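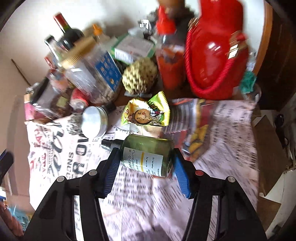

Blue finger pads at the neck and base of a 50ml pump bottle.

Does messy background clutter help or hurt when training a grasp policy?

I'm trying to reproduce the clutter result from the Lubis write-up. Their claim is that demos recorded in front of a crowded row of objects transfer better to new rooms than demos on a bare table. I have 500 demos with hand-held grippers, all cluttered, and 100 on a bare table. The cluttered policy does fine on bottles and badly on anything soft. Is that the background, or is it my object mix?

Posted by tikeo_bench

Alois Widmer

You can't tell from those two sets. One is five times the size of the other, so you are testing quantity and background together. Cut the cluttered set down to 100, keep the same target objects in both, and train each one with 5 seeds. Report the spread as well as the mean. When I did this in April the gap shrank a lot but was still there.

For soft targets, look at how the fingers close. A bottle has two clear ends to go for. Foil has creases and bright reflections, and any side of it can be the right one to hold.

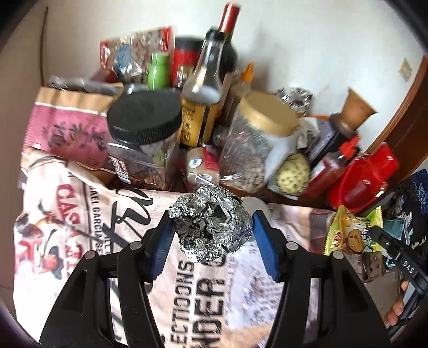

Crumpled foil between the pads, with jars and packets behind.

Splitting the results by object

Score rigid and deformable targets separately before you blame the background. A second piece of foil back among the jars is worth its own test too, as the policy may reach for the wrong one. I would run 9 trials per object at minimum.

Flirkis

clutter is always better, just record more

Zokent

Check your camera exposure. Mine was on auto and shiny stuff came out different every time. Locking it fixed half my failures on foil, no retraining on new objects needed.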